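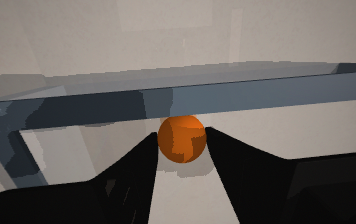
**보도자료**
2020년 9월 28일
배포 즉시 보도 가능

# 웰라렐, 11월 '듀렐 정속 랠리' 개최… 참가 접수 시작

자동차 행사 운영사 웰라렐(Welarel)은 오는 11월 올드카와 영타이머 차량을 대상으로 하는 '듀렐 정속 랠리(Dulell Regularity Rally)'를 연다고 밝혔다. 출발지와 도착지는 모두 드랄리델(Drallidel) 자동차 공원이며, 전체 주행 거리는 1110km다. 참가 접수는 오늘부터 행사 홈페이지에서 받는다.

정속 랠리는 가장 빨리 들어온 차가 이기는 경기가 아니다. 참가팀은 구간마다 주어진 평균 속도를 지켜 달려야 하고, 정해진 통과 시각보다 이르거나 늦으면 그 차이만큼 벌점을 받는다. 모든 구간에서 벌점 합계가 가장 적은 팀이 우승한다. 일반 도로에서 진행되는 만큼 지정 평균 속도는 모두 법정 제한 속도보다 낮게 잡았다.

## 코스

코스는 드랄리델을 출발해 해안 도로를 따라 내려간 뒤 내륙으로 방향을 틀어 마하스네(Mahasneh) 고개를 넘고, 강변 국도를 따라 다시 드랄리델로 돌아오는 순환형이다. 일정은 사흘이며 야간 주행은 없다.

첫째 날은 해안 구간이다. 노면이 고르고 굴곡이 완만해 처음 참가하는 팀도 평균 속도 계산에 익숙해질 수 있다. 다만 항구 인근 교차로 두 곳은 오후에 화물차 통행이 많아, 이 구간의 기록은 성적에 반영하지 않고 이동 구간으로 처리한다.

둘째 날은 마하스네 고개를 넘는다. 세 날 가운데 고도 차가 가장 크고 연속 굽잇길이 길게 이어진다. 고개 정상 휴게소에서 점심 식사와 차량 점검이 예정되어 있으며, 냉각 계통이 약한 차량은 정비 인력에게 미리 점검을 요청할 수 있다. 고개 북쪽 내리막에서는 기어를 중립에 두고 주행하는 행위가 금지되고, 적발되면 해당 일의 성적이 무효가 된다.

셋째 날은 강변 국도를 따라 달린 뒤 드랄리델 자동차 공원 안에 마련된 마무리 과제로 이어진다. 마무리 과제는 원뿔형 표지 사이를 정해진 시간에 맞춰 통과하는 저속 주행이다. 소요 시간은 출발 직전에 공개한다.

기록 측정 지점은 모두 17곳이다. 이 가운데 일부는 위치를 사전에 알리지 않는 비공개 지점으로 운영한다. 공개 지점의 위치는 출발 전날 저녁에 나눠 주는 로드북에 표시된다.

## 참가 자격

참가 대상은 2000년 12월 31일 이전에 최초 등록된 승용차와 경량 상용차다. 배기량과 제조국에는 제한이 없다. 도로 주행이 가능한 정식 등록 차량이어야 하고, 유효한 정기 검사 기록과 책임보험 및 대인·대물 종합보험 가입 증명서를 제출해야 한다. 임시 운행 허가 차량은 참가할 수 없다.

팀은 운전자와 항법 담당자 두 사람으로 구성한다. 운전자는 유효한 운전면허를 소지해야 한다. 항법 담당자가 면허를 소지한 경우에는 중간에 자리를 바꿀 수 있으나, 교대는 공식 휴식 지점에서만 허용된다. 뒷좌석 동승은 안전띠가 설치된 차량에 한해 신청할 수 있으며 동승자는 경기 진행을 도울 수 없다.

경기는 장비에 따라 두 부문으로 나뉜다.

- **기계식 부문**: 순정 적산거리계와 기계식 시계, 종이 계산표만 사용할 수 있다. 휴대전화는 출발 전에 봉인 주머니에 넣어 차 안에 보관한다. 긴급 상황에서 봉인을 뜯었을 때는 다음 측정 지점에서 심사원에게 알려야 한다.
- **자유 부문**: 전자식 거리계, 위성 항법 장치, 전용 앱을 사용할 수 있다. 다만 차량 외부에 별도 센서를 부착할 경우 사전 검차에서 고정 상태를 확인받아야 한다.

두 부문의 성적은 따로 집계하며 통합 순위는 발표하지 않는다. 부문 변경은 사전 검차가 끝나기 전까지 가능하다.

## 벌점 산정 방식

측정 지점을 정해진 시각보다 일찍 통과하면 늦게 통과했을 때보다 두 배의 벌점이 부과된다. 측정 지점을 통과하지 않은 팀은 그 지점의 최대 벌점을 받지만, 이후 구간에는 계속 참가할 수 있다. 사고 현장 통제나 도로 공사처럼 팀의 책임이 아닌 이유로 지연된 경우에는 다음 측정 지점에서 지연 신고서를 제출하면 심사를 거쳐 시각을 조정한다.

교통 법규 위반이 확인된 팀은 위반 횟수와 관계없이 실격된다. 측정 지점이 보이는 곳에서 정차하거나 지나치게 느린 속도로 시간을 맞추는 행위도 벌점 대상이다.

동점 팀이 나오면 마무리 과제의 오차가 작은 팀이 앞선 순위를 받는다. 그래도 순위가 갈리지 않으면 최초 등록일이 더 오래된 차량을 상위로 한다.

## 접수 및 참가비

모집 규모는 두 부문을 합해 200대다. 신청이 모집 규모를 넘으면 차종과 연식의 다양성을 고려해 참가팀을 선정하고, 나머지 팀은 대기 명단에 올린다. 선정 결과는 신청서에 적은 전자우편 주소로 개별 통지한다.

참가비에는 로드북과 차량 번호판 스티커, 사흘간의 점심 식사, 둘째 날 저녁 식사, 행사장 주차, 긴급 견인 지원이 포함된다. 숙박비와 연료비는 참가팀이 부담한다. 부문별 참가비와 환불 기준은 홈페이지의 접수 안내에 게시되어 있다. 숙소가 필요한 팀은 신청서의 해당 항목에 표시하면 제휴 숙소 목록을 받을 수 있다. 목록에 있는 숙소라도 예약은 각 팀이 직접 해야 한다.

제출 서류는 다음과 같다.

1. 참가 신청서
2. 자동차 등록증 사본
3. 보험 가입 증명서
4. 최근 정기 검사 결과표
5. 차량 앞면과 옆면 사진 각 한 장

## 차량 검차와 안전 기준

사전 검차는 출발 전날 드랄리델 자동차 공원 서쪽 주차장에서 한다. 검차 항목은 제동 장치, 조향 장치, 등화류, 타이어, 연료 및 오일 누유 여부다. 모든 차량은 소화기와 삼각 표지판, 견인 고리, 반사 조끼 두 벌을 갖춰야 한다. 제조 당시 안전띠가 없던 차종도 앞좌석에는 안전띠를 설치해야 참가할 수 있다.

검차에서 지적을 받은 차량은 당일 마감 시각까지 수리 후 다시 검차를 받을 수 있다. 행사장에는 공용 작업 공간과 기본 공구가 준비되지만, 부품과 소모품은 제공하지 않는다.

주행 중에는 정비 차량과 견인 차량이 마지막 참가 차량 뒤를 따른다. 고장 차량은 가장 가까운 휴식 지점까지 무상으로 견인하며, 그 이후의 운송은 참가팀이 맡는다.

## 감염 예방 운영

코로나19 상황에 맞춰 출발은 한 대씩 간격을 두고 진행하고, 개회식과 합동 설명회는 열지 않는다. 참가자 설명 자료는 영상으로 제공한다. 검차와 로드북 수령은 시간대별 예약제로 운영하며, 현장에서는 체온 측정과 마스크 착용이 의무다. 식사는 개별 포장 도시락으로 제공하고, 둘째 날 저녁 식사도 각 숙소에서 먹을 수 있도록 포장해 전달한다.

방역 지침이 바뀌어 행사를 열 수 없게 되면 참가비는 전액 환불한다. 일정이 연기될 경우 참가팀은 환불과 참가 자격 유지 중 하나를 선택할 수 있다.

## 관람 안내

출발 지점과 도착 지점에는 일반 관람석을 설치하지 않는다. 각 차량의 출발과 마무리 과제는 행사 홈페이지에서 중계한다. 코스 주변 도로는 통제하지 않으므로 관람을 위해 갓길에 차를 세우는 일은 삼가야 한다.

취재를 희망하는 매체는 홈페이지의 언론 등록 양식을 작성해 제출하면 된다. 취재 차량은 참가 차량 대열에 합류할 수 없으며, 마하스네 고개에서는 정상 휴게소 안의 지정 구역에서만 촬영할 수 있다.

## 웰라렐 소개

웰라렐은 드랄리델에 본사를 둔 자동차 행사 운영사다. 올드카 전시와 정속 주행 교육, 아마추어 랠리의 기획과 기록 측정을 맡고 있다.

**문의**
웰라렐 듀렐 정속 랠리 운영사무국
참가 및 언론 문의: 행사 홈페이지 문의 게시판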